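**Supply sort, Casow depot, 21 Jul 2024**

Quick one before the newsletter closes. Longer write up when somebody has time.

The first-aid stock sort at the Tekleab building is underway. Gauze, masks, syringes, gloves, all the small stuff that has been sitting in mixed cartons since February. 3,671 pieces on the old list. The list is wrong, everybody knows the list is wrong, hence the sort.

Szu-yu Peng is running it. Bontu Woldemariam has the spreadsheet and the final say on what goes in which bin. Both were in on Sunday, doors open at eight, coffee from the place across the street (machine upstairs still broken, Gerkeck have been called twice).

Method is simple. Small blue bins, one kind of item per bin, no mixing. Flattened cardboard over the metal bench so the paper pouches don't snag in the slots. One packet out on the cardboard at a time, label read, item number written down, then into its bin. Slow, but the last count went wrong exactly because people were grabbing handfuls.

"I would rather have 700 things counted right than the whole lot counted fast," Peng said. She would also like people to stop putting loose tape in the bins. Please.

First shelf came to 451 pieces by lunch. Woldemariam found 2 cartons marked "misc" behind the door which are not on any list at all, so the total is going to move. Up, probaly.

Dressings are the messy part. Different sizes, wrappers that look the same from arms length, small print. Anything without a readable item number goes to the side for Woldemariam to look at. Same goes for anything with a split or open wrapper, don't guess and don't tape it shut. Syringes stay in their packaging, no exceptions.

Cardboard on the bench is old packing sheet, holes and all. A cleaner piece was offered by the Vorska shop downstairs and will be picked up when someone has a cart. Until then mind the ragged edge at the front.

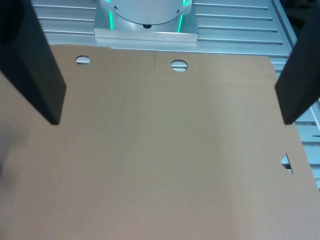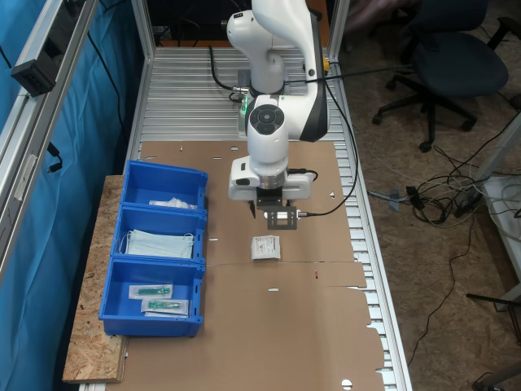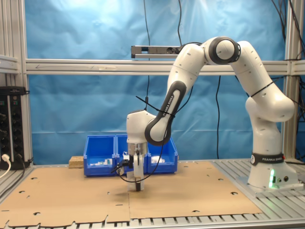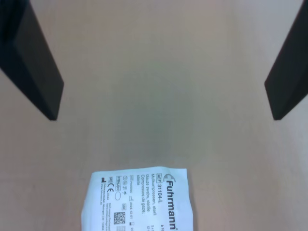 ## Still to do

- Back shelf, both sides. Nobody has opened the bottom row yet
- The two "misc" cartons
- Labels for the bins. Printed, not marker, the marker rubs off
- Old list to be marked OLD and taken off the wall
- Out of date stock: bag it, write the date on the bag, leave it by Peng's desk. Do not bin it yourself, it has to be signed off first

## Collecting supplies this week

Normal requests are paused untill the count is finished. If your team has run out of something and can't wait, write to Woldemariam with the item and how many, and she will pull it by hand and take it off the sheet. Don't come and help yourself from the bench please, it throws the numbers off and we start that bin over.

Masks and gauze should be the first things back on normal request. Syringes after that. Gloves last, the sizes are all mixed up and will need another go.

New list goes on the shared drive when it's done and a paper copy on the depot door. Corrections to Peng.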